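## 3. Setting up the board

Last touched 8/3/21. I wrote this part for whoever sets up the Larkach board after me, so it follows the order I do things in, which isn't quite the order on the Zorken sheet. If you've already got the board out of its crate, skip to step 2! 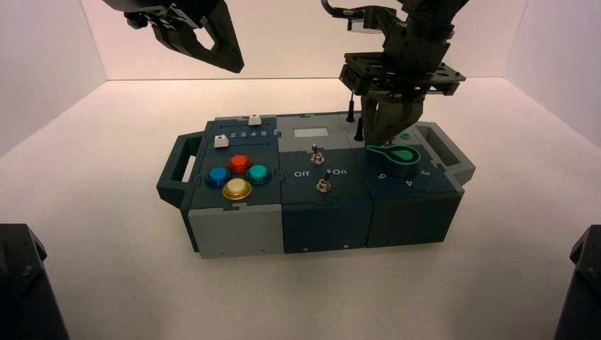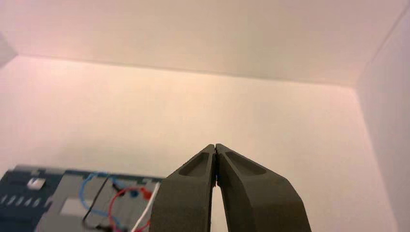

*Fig. 3: the task board on the white floor (first picture) and the plain wall panels (second picture).*

1. Lift the board out by both end handles. It's three modules side by side and I don't like it sagging in the middle (mine creaked once and I've babied it ever since).
2. Set it down on the smooth floor, well in from the walls. I leave 540 mm behind it and 185 mm at each end – enough to get my hand round a handle without scraping my knuckles.
3. Wipe the top panels with a barely damp cloth. Go easy over the slider track, the white numbers are only printed on.
4. Run each of the white slider blocks along its travel a couple of times, then park it wherever your task card says.
5. Press the four round buttons one by one. I go red, blue, teal, cream-yellow, and I always finish on the cream one so I know where I got to if the phone rings.
6. Give the green knob on the right module a gentle turn each way, then put it back where you found it.
7. Write the board number in the log. Ours is 3692. The spare is 3922, and yes, I've mixed them up.

**Note:** If a button feels sticky, pop it on the list for Zdzisław Tomaszewski and use the spare board meanwhile. He has the Urbańczyk parts drawer, and new caps take him roughly a week.

**Caution:** Don't drag the board to line it up. Lift it, even for a tiny nudge – the floor marks very easily and I spent a good part of November rubbing out one long gray streak.

**Caution:** No spray cleaner on the wall panels. Dry cloth only, and work from the seam down.

Once the log is filled in, go on to section 4 for the task cards.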